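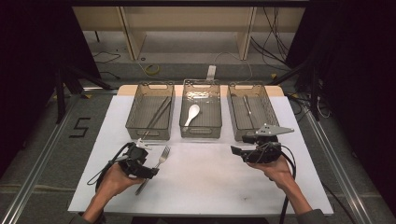 Search this blog
Type and hit enter

I have spent most of November sorting cutlery, and I'm being paid for it, so my mother has finally stopped asking what I do.

The job at Savchuk is to give Nanness enough examples of tidying a table that it can have a go by itself. Nanness is the learning system. It has never washed up in its life and it shows. My part is to hold a gripper in each hand, pick up a fork the way a robot would have to, and put it in a bin. Then I tip everything out and start again. The target is 100 good runs a shift. My best so far is 59, and I had a lie down afterwards.
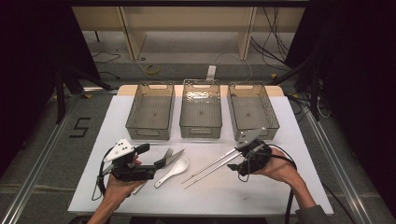
2 min read

Chopsticks are the worst. With fingers you don't think about them. With a pair of black jaws on the end of your wrist, a metal chopstick is a greased eel, and every fumble has to be marked as a fumble so Nanness doesn't take it for technique. Matvii Karpenko, who checks the recordings, sent back 22 of mine in one afternoon with the note "hesitant". I was hesitant. It was a spoon and I was tired.

He also wants variety, so I'm to stop laying things out in the same tidy fan each time. Throw them down like a teenager, he said. I've been practising at home and the kitchen drawer is a disgrace.

Tomorrow we start on lids.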